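Murken Library Opens a Lending Room for Household Items

The Murken public library has started lending household items along with books, under a program that opened in June in the former periodicals room on the ground floor.

Cardholders can now borrow cake pans, sewing machines, label makers, board games, folding tables, hand tools and small storage pieces for up to 30 days. The collection opened with 600 items, most of them donated by residents over the winter. The rest came from Weerakoon Hardware on Mill Street, which gave the library its display stock when the store changed its layout in the spring.

Tahsin Khondokar, the branch manager, said the idea came from the questions people were asking at the front desk.

"We had people coming in for a book on canning and then asking where they could get the pot," Khondokar said. "Same with sewing. They wanted to try it once before spending money on a machine."

The library board approved the program after a trial at the smaller Tundov branch, where a single shelf of baking pans and carpet tools was checked out so often that staff began keeping a waiting list on paper. The Tundov shelf will stay where it is. Items from either branch can be returned to the other, except for the sewing machines, which have to go back to Murken.

Borrowing works much as it does with books. Each item has a barcode and a card listing its parts. Staff check the parts at the desk when the item goes out and again when it comes back. Anything with a cord is tested before it goes back on the shelf, and that can add a day or two before the next person on the list gets a call.

The home and desk section covers drawer units, file boxes, magazine racks and kitchen organizers. Khondokar said it was added late and that she expected it to be the slowest part of the collection. It has been used mostly by people who are moving, and by students in short-term rentals who need somewhere to put things for a few weeks.

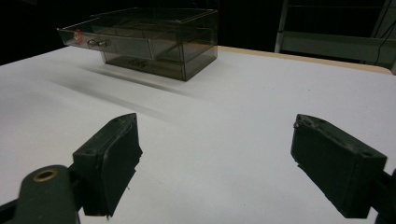
How many items can one person borrow at a time?

The limit is 5 items per card, and only 2 of those can be from the tool and sewing shelves. Books do not count toward the limit. Children's cards can be used for board games and puzzles only.

Items can be renewed once if there is no waiting list. The late fee is a dollar a day for most things and stops adding up when it reaches the replacement price on the card. A person who loses a small part, such as a game piece or a bobbin, is asked to tell the desk but is not charged. The library keeps a box of spares, and it has asked residents to bring in incomplete games that can be used for pieces.

The room was closed for most of the spring while the old newspaper racks were taken out and shelves were put in. The work was done by Jastier, a local carpentry firm, and paid for out of the branch's existing building budget. The newspapers are now kept upstairs next to the local history desk, where there are fewer chairs. Several regular readers complained about the move at the last board meeting, and the library has said it will add seating there when it can find the space.

Donations are being taken at the back entrance on Mill Street during regular hours. The library is looking for ladders, extension cords, canning equipment and large serving dishes. It cannot take car seats, bike helmets, mattresses, space heaters or anything that runs on gas. Donated items should be clean, and manuals should be included if the owner still has them. Items the library does not add to the collection will be offered at the used book sale, with the money going toward repairs.

A full list of what can be borrowed is in the library's online catalog under "Things." Holds can be placed online or by phone. Residents who do not have a card can sign up at either branch with a photo ID and a piece of mail showing a local address.

The lending room opens at 10 a.m. and closes at 6 p.m., an hour before the rest of the building. Returns can be made at the main desk until closing, but not in the outside book drop.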